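Teaching by Hand at Gerklow

The training hall at Gerklow was set up on a simple premise: a robot learns a household or office task best from people who already do it well. Operators work with a gripper in each hand, and their movements are recorded as demonstrations.

By Jun 6, 2024, the program had gathered 634 demonstrations, 133 of them rejected on review. "A hesitant motion teaches hesitation," said Velimir Pavlović, who directs the work.

Operators train for 3 days before their recordings are accepted. Small objects receive particular attention - a ball must be held firmly and carried at an even pace. 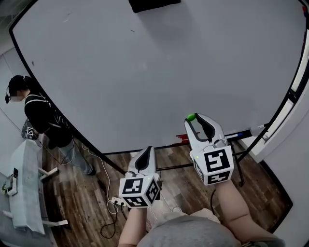 Review falls to Roland Mottram, whose staff at Vendness examines each session for dropped objects and abrupt turns. A second collection period is planned for August, with tasks chosen by both sites.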